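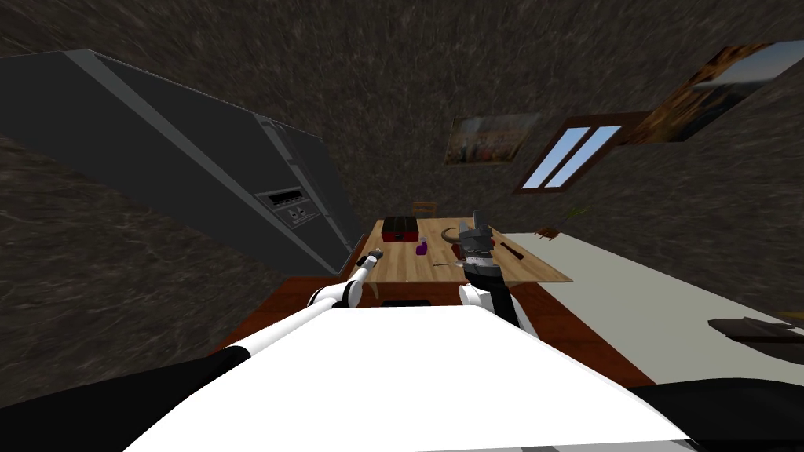
Vavamell countertop ice maker: four months in

By Senga Cowie

I bought the Vavamell in February, which is a silly month to buy an ice maker, but it was marked down to $200 and I drink iced coffee all year long. Four months later I love this thing!

It makes 9 cubes at a time, and the first batch drops before I've finished unloading the dishwasher. The cubes are the bullet kind with a hollow middle – soft enough to chew, if you're a chewer (I am, sorry to my dentist). There are two sizes, and small is the one to pick. Large takes longer and the cubes stick together in the basket.

Noise: a steady hum, then a clatter when the ice falls. My old Prornura buzzed so hard it walked across the counter, so this feels like luxury. It's 17 inches deep, though, so measure first. Mine sticks out past the toaster.

The basket isn't chilled. Leave it alone for an hour and the ice starts melting back into the tank, so I bag what I want to keep and put it in the freezer.

Cleaning is easy enough – run the cycle, pull the plug at the bottom, wipe it out. The drain cap is stiff and I wish it came with a spare.

I'd buy it again, and my sister in Jerside already has hers on order.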